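Progress report, laundry folding data collection
To: Hülya Güneş, Taşdemir Fund
From: Duygu Yurt, Minotau project
Tuesday, September 10, 2019

Hi Hülya,

Second report, and a happier one than the June one, you'll be glad to hear! I've kept the budget sheet separate so you can skip straight to it if you're in a hurry, but I do hope you'll read this part too, because a lot of the interesting stuff doesn't fit in a spreadsheet.

The short version: we now have 1140 usable demonstrations. When I wrote in June we were still arguing over what "usable" meant (more on that below), so I'm pretty pleased with that number. They come from 28 people, most of them from the Skemolis evening list, plus a few friends of friends who heard there was decent tea. Each person gets a short warm-up with the hand-held gripper, then does towels, then T-shirts, then socks. We changed the order after the first couple of weeks. Socks used to come first and people got grumpy and rushed everything afterward.

On "usable." Cengiz Coşkun and I went back and forth on this for ages. He wanted to throw out any demonstration with a fumble in it. I wanted to keep the fumbles as long as the person recovered, since a learner that never sees a recovery isn't going to come up with one on its own. We ended up keeping them and tagging them, so whoever trains on this can filter as they please. Tagging is slow, though. Bülent Bozkurt is doing most of it and he's been a saint, but if there's one line in the budget I'd like to move money into, it's that one.

Things that went sideways: we lost 42 demonstrations to a clock problem. The gripper's width readings and the video had drifted apart and we didn't catch it until we played a batch back. We now do a quick open-and-close at the start of every recording and check that the two line up before the person goes home. It adds almost nothing to the session and I wish we'd done it from day one. Also, the padding on the gripper fingers wears faster than we planned for. I've put in for more of the strip material, and Geturia have said they can cut it to length for us, which saves me an evening with the scissors.

The training side is moving too. Sibel Coşkun ran a first policy on the towels alone and it gets the first fold right often enough that we all stood around grinning. The second fold is another story. It tends to let go early, and we think that's down to people in the demonstrations letting go in all sorts of different ways. So for the next block we're asking everyone to pause a moment before they release.

Now, socks. They're the hardest thing on our list by a mile and also the one I get asked about most. They're small, they twist, and everybody has a different idea about where to grab. We've settled on asking for a toe-end grasp to start with, pulling the sock out straight, and then leaving the pairing up to the person.

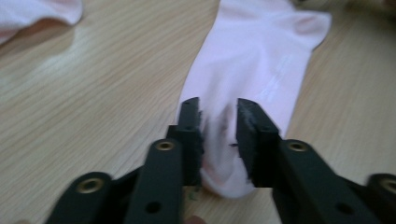
Sibel thinks we should stop prescribing the grasp altogether. Her feeling is that if we tell people where to pinch, the learner only ever sees that one way in, and the first time a sock lands in a heap it'll have no idea what to do. She'd like half of the next block left completely open, and she says she'd take fewer demonstrations if it meant more variety.

I've come around to most of that, so the plan is to split the sock sessions down the middle and compare. We have 4 more evenings booked in the same room, and I'd like to use two of them for this.

What I need from you is a yes or no on shifting the leftover travel money to tagging hours. The form is attached with the budget sheet and just wants your signature on the second page.

Thanks as always,
Duygu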